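Overgaard Acoustic Gunfire Sensor, Outdoor Model

29 shares

The Overgaard outdoor sensor listens for gunshots and sends an alert with a map location to a dispatch center or a security desk. It is sold to cities, housing authorities, school districts and apartment owners. One unit covers a parking lot or a short residential block. Larger areas need at least three units so the system can work out where a shot came from.

Each sensor mounts on a light pole or a roof edge and runs on standard line power. The built-in battery carries it for up to 9 hours in an outage.

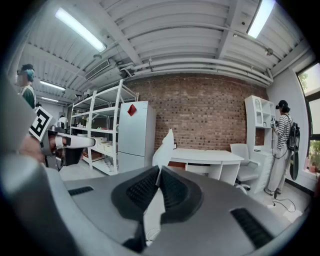
Alerts go out over a cellular connection and include a short audio clip. The person on duty listens to the clip and marks it as gunfire, fireworks or other. Fireworks are still the most common false alert, and buyers should plan on extra review time around holidays. The sensor does not record conversations. Audio is kept only when a loud, sharp sound sets it off, and clips are deleted after 39 days unless someone saves them to a case.

Price is $3,676 per unit, with the pole bracket included. The monitoring software is billed separately by the year. Orders placed now ship in April.

The Stomitley housing authority put the sensors on its Unholm Street property last year. "We used to wait for a neighbor to call," said Pui-shan Shih, who runs security there. "Now the desk has a location and can pass it along — even when no one picks up a phone."
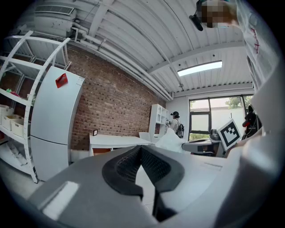
White pipes and beams under a corrugated metal ceiling.

Installation should be done by a licensed electrician. Brinstead handles sales and service and will do a site visit before quoting a job. Ask for the coverage worksheet, and have the pole heights ready.

Page updated Mar 4, 2022

9 comments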